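The robotics club at Sommont College meets in a house. The engineering building closes at six on weekdays and stays locked on Sunday, so two years ago Duygu Saraç, who teaches the introductory controls course, told her students they could use her front room. They have been there most weekends since.

The club has 17 members this year. On a normal Sunday, six of them turn up. They leave their shoes at the door, put their laptops wherever there is space and work until it gets dark.

Their project is called Citent. The goal is a robot that can tidy soft things in a home: pick up a cloth from a couch, fold it once and set it down in a neat pile. The students plan to enter it in the household task event at Ollbridge in July, where each team gets two attempts in a room it has never seen.

"Boxes are easy by comparison," said Eylül Kozan, a third-year student who leads the software side. "A box has the same shape after you grab it. With cloth you have to look again every time you touch it."

The club's method is to show the robot what to do. A student guides the gripper through the job by hand while a small camera at the wrist records what the gripper sees. The recordings are then used to train a program that tries to do the same job alone. By spring the club had 1,401 recordings, almost all of them made by four people.

Colton Penner made more than anyone. He came to the club from the theater department, where he built sets, and had never written a line of code. He says the first week was frustrating. He kept pulling too fast, and the cloth slid away before the fingers had closed.

"You learn to slow down before you touch it," he said. "Then you learn to wait a second after you close."

His early recordings were thrown out. The club now has a written rule that new members practice for a full afternoon before anything they do is saved.
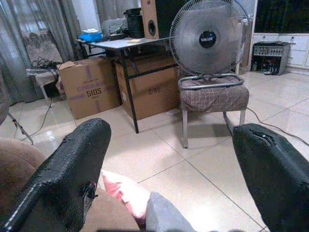 Training in a lived-in room has been harder than training in the lab, and Saraç thinks the results are better for it. In the lab the students had one gray table and one lamp. The program did well there and badly everywhere else. A shiny floor or light through a curtain was enough to throw it off.

Padding on the fingers is another ongoing argument. Soft padding holds fabric well but wears out. Selim Özkan, who handles the hardware, wants a tougher covering and has tested several. Kozan would prefer to leave it alone until after the event, as a new surface changes the grip and could mean recording many of the tasks again.

The club's budget is small. Canan Tuncer, a graduate of the program who now runs a repair shop in Kurtuluş, sends parts when she can and joins a video call once a month to look over the wiring. She has told the team to bring spares of every cable to Ollbridge.

In the most recent full test, the robot picked up the cloth on most tries and folded it properly on fewer than half. Özkan expects the folding to improve once the newest recordings are added. The next test is set for Sunday afternoon.

Related stories
Sommont students rebuild a greenhouse watering system
What judges look for at Ollbridge
A repair shop in Kurtuluş takes on apprentices
How to start a robotics club without a lab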